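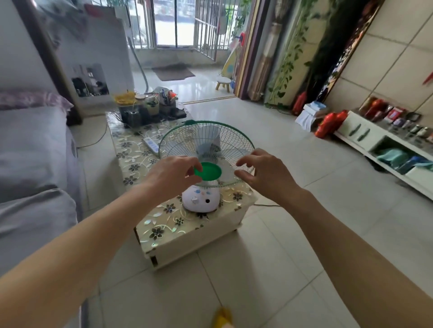
Dovenside, part 4: the fan node

The first three parts covered the controller, the message format and the window actuator. Part 4 covers the fan, the first node in the system that has to drive a motor it did not come with.

The requirement is simple. When the room sensor reports a temperature over the threshold, the fan should start at low speed. If the temperature is still rising after 300 seconds, it should go to high. When the window actuator reports open and the outside sensor reads lower than the inside one, the fan should drop back to low and stay there. Manual control has to keep working at all times, including when the controller is down. I will not live with a fan that needs a network connection.

Mechanical

The fan is a small white desk model with a rotary knob on the front of the control housing and a round opening next to it. I had two options for the electronics: an external box on the cord, or a board inside the housing. The external box is easier to build and easier to repair, but it can only switch the whole fan on and off. Speed selection happens at the knob, so a box on the cord never sees it. I went with the board inside.

Before any of that I wanted the rotor out of the way. The front guard comes off first, then the cap that holds the blade. On this fan the cap has a reversed thread, like most I have worked on, so it loosens clockwise. If it does not move with moderate force, check the direction before applying more. A cracked cap is a nuisance to replace, and a blade run without one will walk off the shaft.

The blade also needs to come off for the speed measurement. I put a strip of reflective tape on the back of it and point an infrared pair at the hub from behind the motor. The controller counts one pulse per turn. Without that feedback the node can only report what it asked for, and a stalled motor looks the same as a running one. 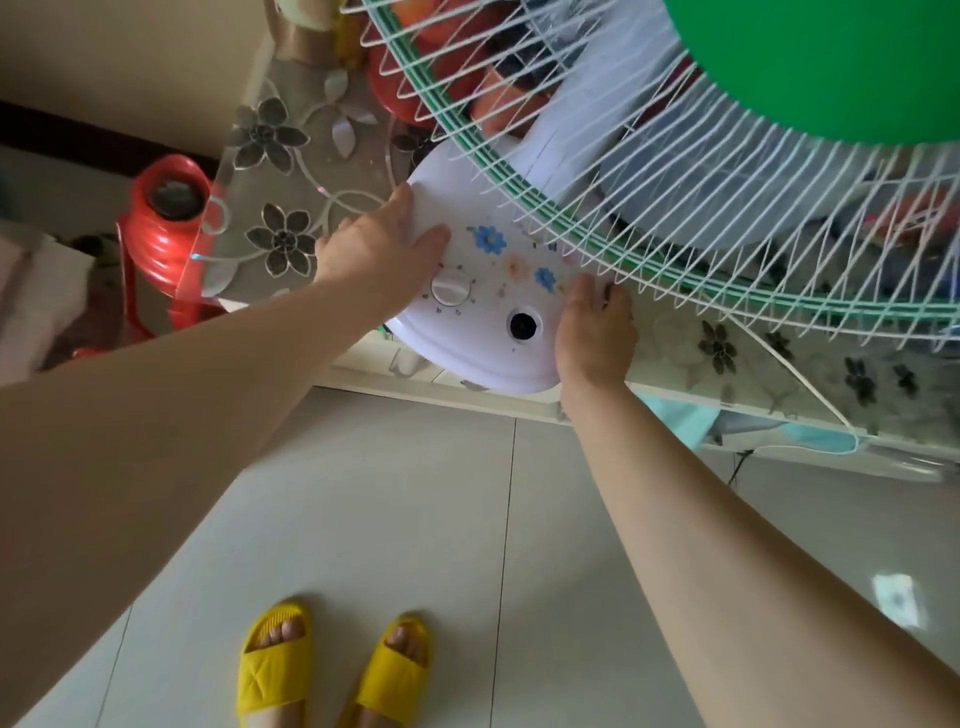

Front of the control housing, with the knob and the opening beside it.

The opening is where the sensor and status light go. I drew a printed insert for it with a light pipe in the center and a slot for the temperature probe. Revision A was too tight and revision B rattled. Revision C has a split collar and stays put. The probe reads high if it sits close to the motor, so the final position is as far forward in the insert as it will go, with a foam plug behind it.

Electrical

The board is a Satti relay module with two channels, bought from Istwood with the other nodes. Channel one is power and channel two selects the winding. The relays are wired in parallel with the knob through a changeover, so that with the board unpowered the knob behaves as it did from the factory. Eun-ji Cha checked the changeover drawing and found that my first version could energize both windings at once if the knob was turned while channel two was closed. She was right. The second version breaks before it makes, with 200 ms of dead time in firmware on top of the mechanical interlock.

Unplug the fan before opening the housing, then wait for the capacitor. Mine went back on the bench twice for a strain relief I had left off the cord, so tug the cord before closing the housing.

Firmware

The fan node uses the same loop as the window node with a different state table. The whole source is 119 lines without the message library. States are OFF, LOW, HIGH, MANUAL and FAULT. Any movement of the knob forces MANUAL, and the node stays there until the controller sends an explicit release. FAULT is entered when the relay is closed and the pulse count is below 600 per minute for more than ten seconds — long enough to cover a normal start from rest.

Open items

The pulse count drops out in direct sunlight. A short tube over the receiver helps, but I have not tested it in the afternoon.

The relays are audible at night. Solid state parts would fix it, at the price of leakage current through the windings when off. I have two on order.

The bench supply at Prurgate is free again on Wednesday, so the current measurements will be in part 5, along with the insert files and the corrected changeover drawing.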